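The Understudy's Mark

Babatunde Odukoya had been with the Piltley Players for eleven seasons and had died in nine of them. He had been poisoned, stabbed, pushed off a balcony (a stepladder with a rug on it) and once, in a musical, eaten. He was good at it. The Piltley paper had called his drowning "unhurried".

So when the cast list for The Widow of Grimaden went up in the foyer and he saw he was playing the Count, who lives, he assumed a typing error and went to find the director.

"No error," said Plurko. Plurko had a first name but had given it up for the theatre. "You come on in the second act, you stand in the light, you forgive your brother. Curtain."

"And then I'm shot?"

"Then you bow."

Babatunde went home and read the part in the bath. The Count had 520 words, most of them merciful. He didn't cough or clutch at anything. At the end of the play he was in excellent health and had inherited a vineyard.

His brother was to be played by Chornovol, who ran the tyre place on the highway and had a lovely baritone voice he was saving for something. Chornovol had wanted the Count. He said he was fine about it. He said it at the first rehearsal, and the second, and in the car park, through the window of Babatunde's car, while it was moving.

The trouble was the light. Piltley Hall owned two proper spotlights and one of them was in love with the fire exit. The other fell on a patch of stage the size of a card table, and the whole of the forgiveness had to happen inside it. Babatunde, who had always been allowed to die wherever he happened to drop, kept missing. He forgave his brother from the dark beside the fireplace. He forgave him from behind the fern. One night he forgave him so far to the left that Plurko, in row F, asked who was talking.

"You've got to feel it on your face," said Chornovol. "I always feel it on my face."

"You've got a moustache," said Babatunde. "I don't know how you feel anything."

It was after that rehearsal that the tape went down. Plurko did it alone, on hands and knees, with the good blue roll from the props cupboard, and let it be known that anyone who peeled it up would be playing the fern.

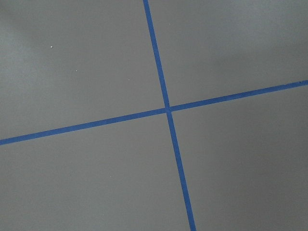

X marks the Count.

Babatunde practised walking to it. He walked to it as a nobleman, then as a nobleman with a lot on his mind. He worked out that it was seven paces from the wings if he felt generous and nine if he was bitter. He began to dream about it. In the dream he arrived on time, stood perfectly still and was struck by a tram.

Opening night sold 200 seats, a handsome result in a hall that had 180. Babatunde came on in the second act wearing his aunt's curtains and walked his seven paces. The light landed on his face, and it was warm, and he thought Chornovol might have had a point.

He said the speech. He said nearly all of it in order. He put his hand on his brother's shoulder and told him that the past was a field they had both finished ploughing, and a woman near the front blew her nose. Then Chornovol, who was meant to kneel, stayed standing. He looked at Babatunde, and at the light, and edged a boot onto the tape.

"Thank you, brother," said Chornovol, and began, in his lovely baritone, to sing.

It wasn't in the play. It was something about the sea. There were four verses and he knew them all, and with each one he came a little further into the light, so that by the third the Count of Grimaden was mostly in shadow, holding a hat.

Babatunde considered his options. Then he coughed.

It was a small cough, but eleven seasons had gone into it. He touched the handkerchief to his lips and looked at it with mild surprise. By the time Chornovol reached the lighthouse, every head in the hall had turned to the dark bit beside the fireplace, where the Count was taking hold of the fern, and letting go of the fern, and beginning, unhurriedly, to sink.

Plurko left it in for the rest of the run.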